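# Cómo leer las cabeceras de un correo antes de creerse nada

Actualizado el 22/12/23, con las capturas del cliente nuevo todavía pendientes.

El remitente de un correo es un campo de texto. Lo rellena quien envía, igual que el remite de un sobre, y con la misma supervisión. Si en la bandeja de entrada pone que escribe la dirección de Marinho reclamando una factura, lo único demostrado es que alguien supo teclear «Marinho».

Lo que cuesta más falsificar son las cabeceras, ese bloque de líneas feas que los programas de correo esconden por delicadeza. Esta guía sirve para leerlas en unos minutos. No hace falta saber programar, pero sí tener paciencia con las abreviaturas.

## Antes de empezar

- No respondas, ni siquiera para insultar. Una respuesta confirma que el buzón está vivo, y los insultos se archivan igual que los elogios.
- No abras los adjuntos ni pulses en «darse de baja».
- No reenvíes el mensaje de la forma normal. Al reenviarlo se pierden las cabeceras originales y quien lo reciba solo verá las tuyas. Si hay que pasarlo a alguien, que sea como adjunto, en formato `.eml`.

## Paso 1: sacar el código fuente

En la mayoría de los programas la opción se llama «Ver código fuente», «Mostrar original» o «Ver cabeceras». Suele vivir detrás de los tres puntitos, donde se mandan las funciones útiles para que no molesten. En el webmail de Drelden está en **Más > Avanzado > Texto sin formato**, un nombre elegido sin duda para despistar.

Copia todo lo que haya hasta la primera línea en blanco y pégalo en un editor de texto sencillo. A partir de esa línea empieza el cuerpo del mensaje, que de momento no nos interesa.

## Paso 2: leer los «Received» de abajo arriba

Cada servidor por el que pasa el correo añade su línea encima de las anteriores. El recorrido, por tanto, empieza abajo:

```
Received: from mx2.getemholm.example (mx2.getemholm.example [192.0.2.14])
 by mail.drelden.example with ESMTPS
Received: from pc-oficina (unknown [198.51.100.78])
 by mx2.getemholm.example with ESMTPA
```

Fíjate en la IP entre corchetes. El nombre que va justo detrás de `from` lo declara la máquina que se conecta, y una máquina puede presentarse como quiera. La IP, en cambio, la anota el servidor que recibe.

La regla práctica: fíate de las líneas que ha escrito tu propio proveedor y sospecha cada vez más según bajas. Los estafadores con algo de oficio insertan `Received` inventados al final para que el correo parezca venir de un sitio respetable. Se les suele notar en que las horas no cuadran o en que el servidor que entrega en una línea no es el que recibe en la anterior.

Con las horas, cuidado con los husos. En noviembre pasé una tarde entera convencido de haber cazado un salto temporal en un boletín de Getemholm — era un servidor con otro huso, y el boletín hablaba de impresoras.

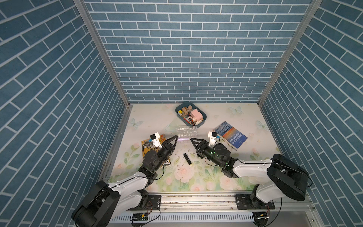 ## Paso 3: buscar «Authentication-Results»

En esta línea tu proveedor resume las comprobaciones que ha hecho. Aparecen tres siglas:

| Sigla | Qué comprueba |
|---|---|
| SPF | Si la IP tenía permiso para enviar en nombre del dominio del sobre |
| DKIM | Si la firma es válida y el contenido firmado no ha cambiado |
| DMARC | Si lo anterior coincide con el dominio que se ve en el «De» |

Un `pass` en DMARC significa que el dominio es el que dice ser. No significa que el dominio sea decente. Cualquiera puede registrar `drakgate-pagos.example`, configurarlo todo de forma impecable y sacar un pleno de aprobados. Hay estafadores con el DNS más limpio que muchos ayuntamientos.

Un `fail` tampoco es una condena. Las listas de correo y los reenvíos automáticos rompen SPF con mucha facilidad, y a veces también la firma.

## Paso 4: comparar direcciones

Pon una debajo de otra estas tres:

1. `From`: la que se ve.
2. `Reply-To`: a donde irá tu respuesta.
3. `Return-Path`: a donde vuelven los rebotes.

Que `Return-Path` sea distinta es normal en envíos masivos. Si la rara es `Reply-To`, y lleva a un buzón gratuito mientras el «De» presume de departamento jurídico, puedes dejar de leer aquí.

Un caso aparte es el correo que parece enviado desde tu propia dirección y asegura haber tomado el control de tu ordenador. Casi siempre es el `From` falsificado, y el Paso 3 lo delata en una línea. Si además cita una contraseña tuya, saldrá de alguna filtración antigua: cámbiala en todos los sitios donde siga en uso, incluido ese que estás pensando.

## Paso 5: denunciar y borrar

Busca la IP de la última línea fiable en un servicio de whois y localiza el contacto `abuse`. Envíale el `.eml` adjunto con dos frases, sin literatura. Drakgate, por ejemplo, solo acepta denuncias con las cabeceras completas y contesta con un número de caso, que es todo lo que contesta.

Si el mensaje contiene amenazas o ya has pagado algo, guarda el original y acude a la policía antes de borrar nada.

Para el resto, el botón de spam. De los últimos 100 mensajes que revisé con este método, 80 se resolvieron en el Paso 3 sin llegar a las direcciones.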